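Workbench notebook, page 72
Sep 1, 2018
Colour cubes: are they worth keeping as they are?

Obinna wants the cubes signed off so that Nanddale can have their set. I said I would look at them properly before agreeing to anything. The claim on the sheet that came with them is "uniform size, uniform finish, stable colour". I believe the first one more or less. The other two I have my doubts about, and a sheet written by the people who sold us the cubes doesn't do much to settle them.

Three colours on the white table: blue, red, green. The wall behind is white as well. I grumbled about that last time, as a white table against a white wall gives you next to nothing to judge a shadow or an edge by, but Tomás says a plain ground is the fairest one for colour and I have no better table to offer.

Blue first. It's the one people complain about least, which made me want to be harder on it.

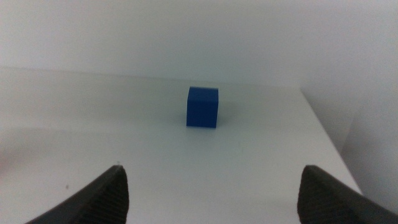

Blue cube, plain table. Top reads lighter than the front. Shadow off to the right.

The edges and corners look slightly softened. Obinna calls that "friendly". I call it a corner that isn't a corner, and if we're going to stack these or line them up against a straight edge I'd want to know whether every blue one is rounded by the same amount. He thinks it doesn't matter at this size. Possibly. Measure it and then tell me.

The finish is matte, no argument there. No glare off it, which is more than I can say for the samples from Zilska that we had in the drawer and ended up giving away.

Colour: a strong royal blue. Note that the top and the front are not the same blue to the eye. That's the light, and everyone knows it's the light, and yet the sheet offers one colour chip per cube as if you'd ever see a single flat blue on a real object sitting on a real table. Whoever uses these at Nanddale will be matching by eye. They should be told to match the front face or the top face and stick to it.

Also: speck on the table, left side. Small and dark. Could be grit, could be a mark in the surface. Wipe the table down before anyone does the shadow comparison, and if it doesn't wipe off, write it in here so that we stop arguing about it.

Red and green together

Tomás's idea was to have two out at once with a good gap between them, red near and green further back, to see whether one colour bothers the other. I expected nothing from this and got a bit more than nothing.
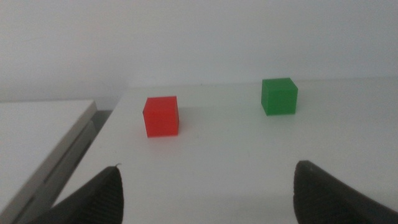 Red near left, green back right. Reddish tinge in the red one's shadow, greenish in the other.

So the colour does get into the shadows. I had it down as Tomás's imagination (he has been known to see green in anything) and I was wrong on that, fine. It's faint. I don't think it reaches far enough across the gap to trouble the other cube, but I'd like to see the two pushed close together before I say so in writing. If they tint each other when close, then the instruction card that says "place anywhere" needs changing.

The red bothers me more than the green. It has a faintly see-through, plasticky look to it, where the green is just a slightly muted green and gets on with its life. Put red next to blue and you'd hardly say they had the same finish. I'm told they're from one maker and one batch. I'd like to see the paperwork for that. The batch number on the box is 1757 but a number on a box only tells you what box it was.

There's a tiny dark speck on the red one too, up at the top left corner. Chip, dirt, fault in the plastic? Not settled. Check with a lens.

Size: red and green look a match to me even with green standing further off. Good clean edges on both. I have no complaint about the edges, and I did try to find one.

Red, close to

I asked for a closer look at the red because of the finish question, and I still can't make up my mind. From nearer, with the black fingers either side of it, it comes across as an even, matte red and the plasticky look has gone.

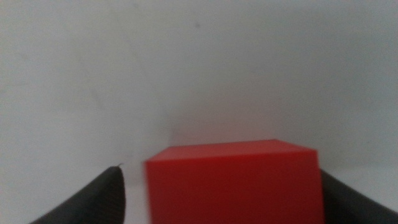 What I'd still like to know about the red

1. Why it looks faintly see-through on the table and matte close up. My guess is the light passing through the edges. Tomás's guess is that I've been staring at it too long.
2. Whether the darker tone down the right side is only the side turning away. Most likely. Turn it a quarter and look again.
3. Whether the speck is still there after a wipe with a damp cloth. Damp, please, no solvents. We ruined the Zisoro tokens that way and I had to write the letter.
4. Whether any of the spare reds are different. There are 30 spares on the sheet and 29 in the box, so someone has one in a pocket or the sheet is wrong. I have a view on which.

Back to blue

Obinna felt I'd been unfair to the blue on the strength of one look, so it gets a second go.
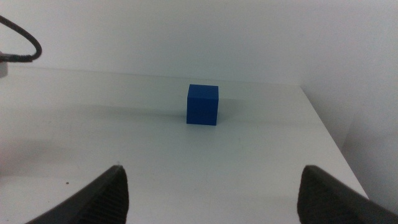 Blue again. Faint lines across the front face. Shadow behind and to the right.

I'll concede the colour. Deep, even on the front, and the top again a touch brighter, as it was in the other one. That much is consistent.

But look at the front face. There are faint lines running across it. They could be layer lines from printing or they could be some texture left by a mould, and I can't tell which from looking. The sheet says "moulded" in bold. If it's printed then the sheet is wrong about how they're made, and I'd start wondering about the rest of it. Obinna says a fingernail across the face would settle it. He's right, so somebody do that and put the result in the margin with initials.

Ogundipe's cubes, for comparison, cost more and came with a proper colour card for each side. I'm not saying buy those. I'm saying that "cheap and good enough" has to be shown, and so far we've shown cheap.

Where this leaves it: not signed off. Green I'd pass today. Blue depends on the lines and the corners. Red depends on the speck and on whether the finish matches the others when all three are side by side under the same lamp, which hasn't been done yet and should have been the first thing on the list.

To do
Wipe table, look for the speck again.
Callipers on blue, all corners. (Obinna)
Red and green close together, check for tint. (Tomás)
All three in a row, same lamp.
Ask the supplier how they're made, and don't accept the sheet as an answer.
Find the missing spare.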